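Laundry and Linen Sorter, Part-Time - Lendau

Posted in October

Sachdeva is looking for a part-time sorter for its linen room in Lendau. We wash, fold and pack small textiles for guest houses and gyms in the area. In a normal week 2,000 pieces go across our tables, and up to 3,000 in the busy months.

The work is done standing at a table. Each piece is picked up, straightened, checked for stains and loose seams, and put into a basket for its customer. Cloths, caps and small bags are handled one at a time. Anything with a label is placed label up so the packer can read it. 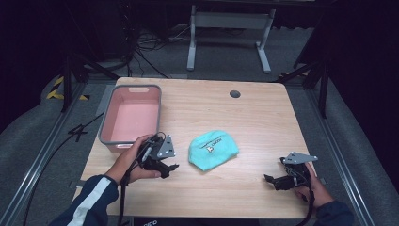 Shifts start at 9 in the morning and last four hours. You can choose three, four or five shifts a week, but we ask that you keep to the same pattern for the first two months. Training is paid.

You should be able to tell similar colors apart and lift a full basket. Experience in a laundry or a stockroom is useful - we do not require it. Basic spoken English is enough.

We provide gloves and a locker. Parking is free behind the building. The Jamomora bus stop is across the street.

To apply, send a short note with your phone number and the shifts you prefer to the Sachdeva office, quoting job 427. Applications can also be left at the front desk until 5 p.m.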